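Handout 4: Good practice when handling cloth with two grippers 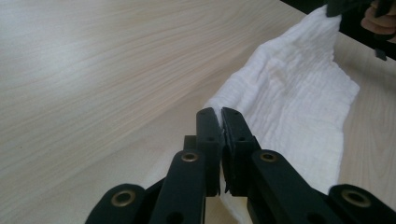
Department of Automation, Hemden Technical College

Students recording towel tasks for the Proleo exercise are to observe the following rules.

1. Hold the cloth by a narrow pinch between the fingertips.
2. Keep it taut between both grippers, without jerking.
3. Keep fingers clear of the linkage arms.
4. Stop after 12 attempts and check the finger pads.

Faulty grippers are to be returned to the store in Room 48.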